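Packing bench notebook, Trurkham site
28 July 2018

Good day at the bench! Zolen (the little white arm, named by the night shift) is now working with the black divided box, the same pattern the hampers people use, and I'm more and more convinced this is the job to give it. Bars into boxes, all shift, is what sends people home with sore wrists. We do 300 boxes on a quiet run and every bar goes in by hand.

Changed since last entry: slower approach near the walls, and the bar now starts upright to the right of the box, so the arm has to reach across to get it. I wanted the awkward case early. 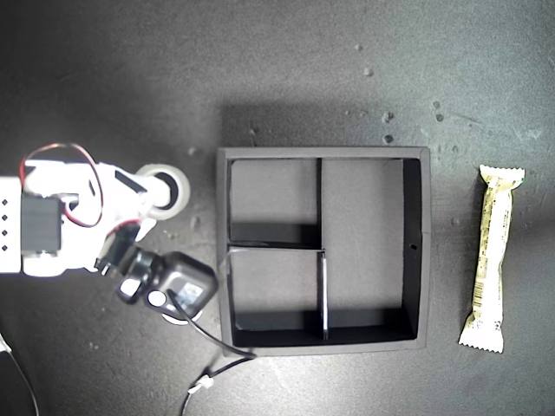 Mhairi Sutherland wants it written down that the wrists are only half of it. She says the packing line is where people talk, and if the arm takes the bars then whoever minds it shouldn't be parked alone at the far end with a screen. Fair point, and a better one than anything on my list. I've asked for the minding stool to go between stations 6 and 7, facing the others.

What I'd like to see by the time this goes over to Trandholm: one person looking after the arm and doing the checking, swapping every 200 boxes, and the rest on ribbons and cards, where hands are still miles better. Caroline Mohamedi has already tried a swap sheet on paper and it held up for a whole shift - names down the side, no arguing.

Still to sort: bar length against the box. The big compartment is a tight fit end to end and a crimped end can sit over the wall. A packer tucks it in with a thumb without thinking. Do we teach the arm to do that, or ask Guthrie for a longer box? I'd go for the box. 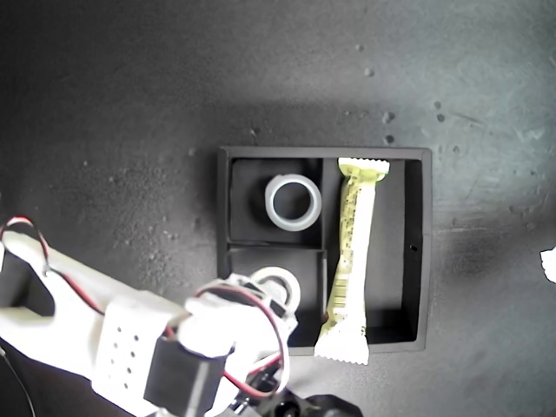
Photo: packing bench, Trurkham

Cable on the arm wants tidying before anyone leans over it. Also the bench needs a wipe, the specks are a nuisance on a dark top.

Next: two bars of different lengths, then about an hour with the early shift so they can have a go themselves and tell me what's wrong with it. Really looking forward to that one. Mhairi has the key to the stores if more boxes are needed.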